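Border liaison office "answers the telephone at any hour", says deputy head

26/12/2024

The joint border liaison office at Skundbridge will remain open through the winter, and its hours will be extended from February, according to its deputy head, Aishwarya Kurup. In an interview with this publication, Ms Kurup set out how the office handles complaints between the authorities of Stamarska and Iltside, and commented on the recent dispute over the grazing land north of the river.

The office was set up under the protocol on minor incidents, which obliges each side to notify the other of any crossing, discharge of a weapon or damage to property within the border strip. Ms Kurup stated that 279 notifications had been received this year, compared with 199 in the previous year.

"I would ask people to read those figures with care," she said. "The protocol was widened last February to include livestock and stray drones. A farmer whose sheep have crossed the river is now entered in the same register as a patrol that has lost its way. The number has gone up, and the greater part of the increase is sheep."

Asked whether relations between the two border services had become worse, Ms Kurup replied that she would not describe them in those terms. Officers meet at the bridge every two weeks, and an urgent meeting can be called by either side at three hours' notice. Two such meetings were held in the autumn, both at the request of Iltside.

The first concerned warning shots heard near the Rodrigues farm, where the line of the border has been in question for many years. The Stamarska side stated at the time that its patrol had fired into the air after seeing unknown persons near the fence. Iltside maintained that the persons were farm workers repairing a gate on their own side.

"Both accounts were placed in the record," Ms Kurup said. "A joint party walked the ground the next morning, and the gate was found to be on the Iltside side of the line. Stamarska sent a letter of regret within the week. I consider that a proper outcome. The family were given a copy of the letter, as they had asked."

Marama Sheehan, who represents the border parishes on the Iltside district council, takes a less favourable view. Ms Sheehan told this publication that residents had waited too long for an explanation and had learned of the joint inspection only after it had taken place.

"A letter of regret is welcome, but it was addressed to the ministry," she said. "The people who heard the shots live in my ward. They should have been spoken to first. I have asked for a notice to be sent to every household when there has been firing of any kind, and I have been told that the matter is under review."

Ms Kurup confirmed that the proposal had been received. She said that the office had no objection in principle, but that the wording of any notice would need to be agreed by both sides before it was issued, and that this could not be done in an hour.

"If we send out a text that one side then disputes, we have made the matter worse," she said. "I understand the councillor's point. We are looking at a short form of words which says that an incident has been reported and that nobody is to approach the fence. The details would follow."
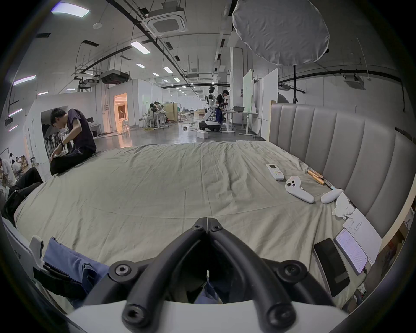

On the question of staff, Ms Kurup said that the longer hours would be covered by duty officers from each side working in pairs, with an interpreter on call overnight. At present the night telephone is answered from the district headquarters, and messages are passed to Skundbridge in the morning. From February a duty officer will be present at the bridge throughout the night.

She declined to comment on reports that Stamarska intends to move one of its observation posts closer to the river. Such decisions, she said, lay with the border service concerned, which was required only to give notice of the change. No notice had been received on the day of the interview.

Ms Sheehan said that she would raise the observation post at the next sitting of the district council. She has also asked that the map used by the joint inspection party be put on public display in the parish hall. Ms Kurup said that a copy could be supplied once both sides had signed it.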